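Home > Household > Plants & Indoor Gardening
Print this page | E-mail this page
Last updated: Mon 7 October

Tiny black flies around my houseplants, how do I get rid of them for good?

Asked by Ginevra Monti

Hello everyone, I hope somebody has some patience for me! Since we moved to the new apartment I have had little black flies coming up every time I water. They don't bite, but they get in my coffee and one landed on my mother-in-law's glasses at lunch, so you can imagine. I've set out a saucer of vinegar with a drop of dish soap and it caught a few, but more keep coming. The potting mix is the Uvard one in the big green bag, bought in March, and I water every Sunday whether or not the plants look thirsty (I know, I know). Do I have to throw all the soil out? I would hate to lose the big one, it came from my aunt.

3 answers

Answer from pothos_pete
Fungus gnats. Stop watering so much. Vinegar is for fruit flies, wrong bug.

Answer from Benedetta Cocco

Oh, I feel for you, I went through this all last winter and I was ready to put every pot out on the curb. Please don't throw the soil out yet! Pete is right that they sound like fungus gnats, and the grown-up flies you see are only part of it. The young ones live in the top layer of damp soil, so that's where you have to go after them.

First, put away the Sunday schedule. Push your finger in up to the second knuckle, and if it feels cool and damp, walk away and come back in a few days. A big leafy plant will forgive you for being late much sooner than it will forgive soggy roots. Mine drooped once or twice and perked right up after a drink.

Then get the yellow sticky cards. I bought the Pulent ones, a pack of 40, and stuck one in each pot just above the soil. They look awful and you will get your sleeve caught on one, but they do catch the flies before they lay more eggs. For the young ones, I used the mosquito bits you sprinkle in the watering can. Let them soak for half an hour, strain, and water as usual, and follow whatever the package says about how often. I kept that up for 2 months, even after I thought I was done, and I'm glad I did.

Last thing is a layer of fine gravel on top. It dries out fast and the flies don't care for it. Our big round planter has a dark gray topping like that, second picture.
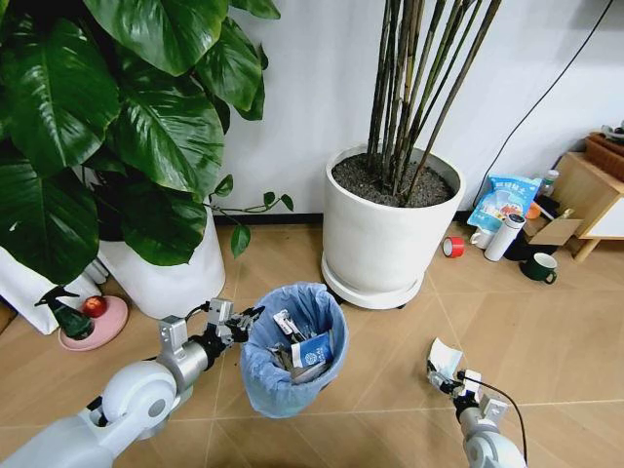
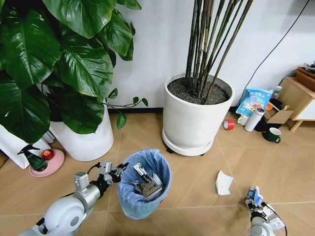

Don't pile it on too thick, though, or you'll never be able to tell if the soil is dry underneath. I can still get a finger down to check, and if you have a wooden skewer that works too (leave it in for ten minutes and see if it comes out dirty). Also look in the saucers and outer pots, where water likes to sit and be forgotten. Give your aunt's plant a few weeks before you decide anything drastic, and do write back and tell us how it goes!

Answer from orlandini65
Cinnamon on the soil worked for my sister. Didn't do a thing for me but the kitchen smelled nice.

Comment from Ginevra Monti
Thank you Benedetta, you are so kind. I checked the outer pots and there was an inch of water in two of them! Ordering the cards tonight.

Tags: houseplants, fungus gnats, potting soil, overwatering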